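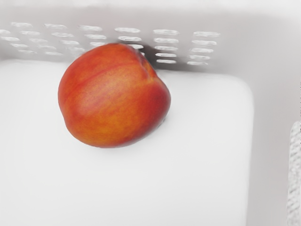

Subject: Re: [wall-fruit] Slaoui peach outdoors, anyone tried it?
Date: Mar 26, 2023

> Hello all,
>
> Has anyone on the list grown the Slaoui peach from Momosberg? I have a south-facing wall in Cliltthorpe, brick, a bit over head height, which has had nothing on it but a dying clematis for years. The catalogue says Slaoui is fully hardy, resists leaf curl, flowers late enough to miss the frosts and needs no winter cover. It also says they picked 3793 fruits from their trial wall last season, so it must crop well.
>
> They are offering 2 trees for the price of one if you order before the end of the month, and they will add a bottle of Brelatov feed. I am tempted to take both and plant them straight away. My neighbour says peaches are a waste of time this far north but he says that about everything except leeks.
>
> Also, is it true that you should pick them hard and let them ripen indoors? Somebody at our garden club swears by it.
>
> Thanks in advance for any advice.

I haven't grown Slaoui, so take what follows with that in mind. I have grown peaches on a wall for a long time, though, and I have read a great many catalogues, Momosberg's included. Replying under separate headings as there are several questions in there.

The crop figure

3793 fruits from how many trees? I went and looked at the page again after your message and it doesn't say. It says "our trial wall", which could be the side of a shed or the length of a cricket pitch. It doesn't give the age of the trees, how they were thinned or what the fruits weighed either. If you leave every fruitlet on a peach you can get an enormous number of them, all the size of a walnut and mostly stone. I'd sooner hear that a tree gave sixty that were worth eating.

I wrote to them in October asking for the length of the wall. I got a very polite reply with a discount code in it.

Late flowering

Late compared with what? My old tree is usually in flower in March, and a variety that opens a week after it is still in flower while there are hard frosts about. A week helps. It doesn't get you out of going outside at dusk with the fleece, and I would plan on doing that whichever variety you buy. Leave the fleece off, or lift the bottom edge, on mild days so that bees can get in. If it's a cold spring and there are no bees, use a soft paintbrush at midday and go over the open flowers every couple of days until they drop.

The page also mentions 1185 chill hours at their own site, as if that settled the matter. Cold enough winters have never been the problem for peaches in this country. I can't remember a single person on this list complaining that their peach hadn't been cold enough. What we are short of is a dry spring and a decent August, and there's no figure for those.

Leaf curl

My main quarrel with the catalogue is here. I have bought three "resistant" peaches over the years, from different nurseries, and all three got leaf curl. One of them got it a bit less badly than the others, and that was the one nearest the chimney under the deepest eaves, so I give the credit to the eaves.

The fungus gets into the buds as they swell, and it needs rain on the buds to do it. A sheet of clear polythene on a simple wooden frame, leaning over the tree from the middle of winter until the leaves are well out, does more than any label. Leave the ends open. Mine is held together with string and old door hinges and has done nine winters.

You have missed that window for this year, with buds already moving. If the trees arrive and the new leaves come up red and blistered, pick off the worst of them, water well and carry on. They usually put out a second set.
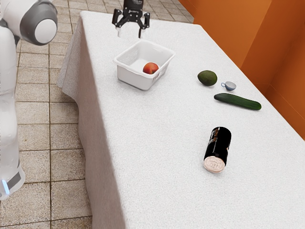 The Brelatov bottle

I'd take it if it's free. I wouldn't pay for it. Read the back of the bottle and you will find it's a tomato feed in all but name, high in potash with some seaweed in it, and a tub of ordinary tomato feed will last you years. The claim on the front about sweeter fruit is one I have never seen backed up by anything except a picture of somebody smiling.

A newly planted tree against a brick wall wants water far more than it wants feeding. The ground at the foot of a wall is bone dry even in a wet summer. Plant a foot or so out, lean the stem in, mulch thickly but keep the mulch off the bark. Then water it every week through the first summer, and I mean a whole can at a time, slowly.

Two for one

How long is the wall? You gave the height but not the length. A fan-trained peach will want twelve feet or more when it has filled out, and two of them squeezed into one space will have you cutting all year and picking very little. Peaches set fruit with their own pollen, so you don't need a second tree for that. If there isn't room for both, either give the other to the neighbour with the leeks or don't order it.

Check too whether they are already fan-trained. For that money I would guess they are maidens, a single stem, and you will be doing the first cuts yourself. That's no bad thing, as some of the "trained" trees I have been sent had been tied to canes the week before by somebody in a hurry. It does mean waiting, and you won't pick anything worth mentioning for three years.

And planting "straight away" depends on how they come. Bare-root trees should be in the ground by now, and I would be wary of any still being sent out at the end of March. Pot-grown is fine if you keep up the watering. Ask them before you pay.

Picking hard

Your garden club friend is half right. A peach picked a little early will go soft in the kitchen, and it will smell nicer after a day or two on a plate. It won't get any sweeter. The sugar comes down the stalk, and once the stalk is off that's your lot. Shops sell them hard because hard ones survive a lorry.

Don't go by the red, either. The red blush is just the side that had the sun, and plenty of varieties colour up weeks before they are fit to eat. Look at the ground colour underneath, in the parts without blush, and wait until there's no green left in it. Then cup the fruit in your palm and lift and turn very slightly. If it comes, it's ready. If you have to pull, leave it. No squeezing with your thumb, as every thumbprint is a brown patch by the evening.

Lay them in one layer and eat the bruised ones first. The fridge makes them woolly if they go in before they are soft.

Would I buy it?

One, perhaps, if I had your wall. I wouldn't buy it on the strength of that page. There was a long thread here on another Momosberg peach a few years back (message 1756 in the archive, if the search is working again) and most of the promises were the same ones, almost word for word, under a different variety name. A few people were happy with theirs. Rather more had stopped replying by the second year, and I draw my own conclusions from that, though they may simply have moved house.

If anybody has had a Slaoui in the open ground, uncovered, for three winters or more, I would like to hear from them, and to be told I am wrong. Please say which way the wall faces and whether there is a roof over it.

To the original poster: measure the wall, get the clematis out, roots and all, and dig the ground over properly whatever you decide. Somebody will have buried half a brick path under it. They always have.

--
To leave the wall-fruit list, send a blank message with "unsubscribe" as the subject. Please trim quoted text when you reply.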